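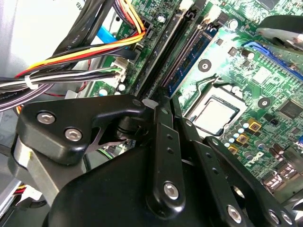

Notes on week five of the gratitude log

21/03/2018

The method I'm testing comes from Raíssa Figueiredo's workbook. Each evening you write 10 entries, each naming a specific event, and rate your mood before and after on a scale of one to 200. I don't know why the scale stops at 200. I kept it anyway, so my figures can be compared with Tiruwork Kumsa's, who started the same program before me and posts hers monthly.

Some procedural points. Entries must refer to the past 24 hours. "My health" is not permitted; "walked to the Onby library without my knee complaining" is. Repeats are allowed after 5 days.

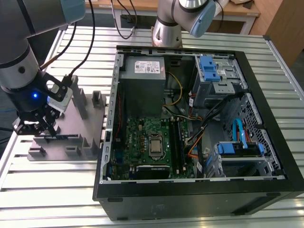
Arm with a small part held over the fixture plate.

My spreadsheet now runs to 2939 words of entries, excluding ratings. The after-rating is nearly always higher than the before-rating, but I fill in both at the same desk within a quarter of an hour, and I know which direction I'm hoping for. I would treat that result with caution.

Sleep is a separate column. I see no pattern in it yet. 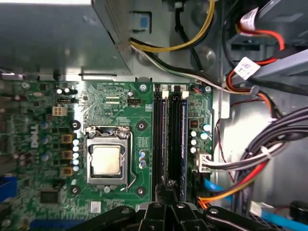 The visualization exercise in chapter five I have dropped. It asks for a detailed mental picture of a future success, held for several minutes, and I kept drifting off to the grocery list. Kumsa found the same and swapped it for a written plan with dates. I'll try her version until May and leave the evening log unchanged so the two don't get mixed up.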